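Home Organization for Small Spaces, Session 2 Handout
The Table That Catches Everything
Notes by Jummai Afolabi, 08/09/2024

Okay, welcome back, and thanks to everybody who stayed late last time to help me stack the chairs. A few of you asked for these notes in writing (Tarek, you asked three times!), so I typed them up more or less the way I say them out loud. Read them before you do the homework, please, and bring the homework with you even if it's ugly.

Last session was drawers. This one is flat surfaces, and I mean mostly the table in the living room, the one near the sofa where things get put down "for a minute." Everybody has one. Mine in the old apartment on Khoury Street was a card table and I don't think I saw the top of it for two winters.

What lands there

Go and look at your own table before you read any further. My guess is you'll find a mix of things that get used (tape, pens, scissors), things that are on their way somewhere else (bags, papers, something you meant to return), and little odds and ends that never had a place to begin with. People want to start with that last group and I'd hold off. It's slow going and you'll be tired of the whole business before you've cleared a corner.

Start with the tools, and out of the tools, start with the tape. I know it sounds like a funny place to begin! But tape is easy. It's round, it's solid, you know what it is, and you don't have to think about your grandmother when you pick it up. Get all of it together, electrical tape, packing tape, whatever you've got, and put it in one spot. Fold the loose end under on each roll while you have it in your hand. Small rolls go on their edge in a shallow box, and the big packing rolls lie flat or go over a hook inside a closet door.

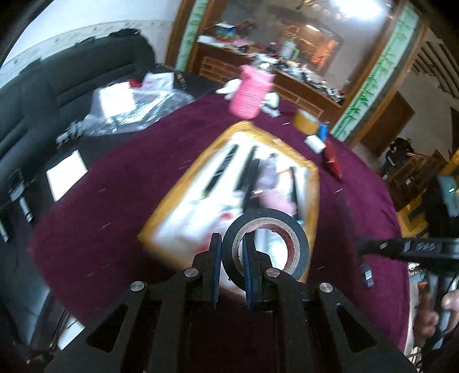

After tape I do anything long and thin. Pens, markers, little screwdrivers, crochet hooks if you have them. A tray works fine for these as long as it stays a tray for long thin things, and that's where most of us slip up. You put three pens in it, then a scrap of paper, then a hair clip, and by the next week you're digging. Once the scraps get in, tip the whole thing out and begin again. It takes less time than picking through it.

A word on upright containers. I love them. A tall cup or canister takes up hardly any table and you can see what's in it from across the room. But keep soft things away from them -- gloves, plush toys, a scarf -- or they get slung over the top and then you can't reach in without moving something first.

About cloth tops

Najwa Semaan asked whether a tablecloth makes the job harder. A little, yes. Felt and anything felt-like holds on to thread and lint, and on a dark color like maroon you'll see every speck. I still like a cloth (small parts don't roll as far and it's kinder to the table), so my advice is to keep it and go over it with a lint roller when you finish, working from the middle out to the edge. Do this last. I've done it first, and then I've done it again.

Bags

Crumpled plastic bags get their own turn. Open every one. You'd be surprised what gets thrown out inside a bag that looked like trash, and Anderson Cordeiro can tell you about his spare keys if you catch him at the break. Bags on the sofa count as part of the table, by the way. If a bag has been sitting there longer than 2 days, empty it and hang it up or recycle it.

Papers and cards go in one stack, face up, and you don't read them yet. Reading is a different job and we get to it in Session 4.

Homework

Pick one surface. Set a timer for an hour, and stop when it rings wherever you are. Do tape, then long thin things, then bags, then papers. Leave the odds and ends in a pile on one side, and bring me a list of what's in the pile. Raghda Hijazi brought a list of 82 items to the last course and we went through every one of them together, which took the whole evening, so if yours is longer than that just bring the first page.

Please don't buy any boxes yet! Shoeboxes, jar lids, the tray from a cookie tin, all fine for now. We'll talk about what to buy after you know what you have.

Next time: shelves above eye level. Bring a tape measure and the height of your tallest shelf, in inches.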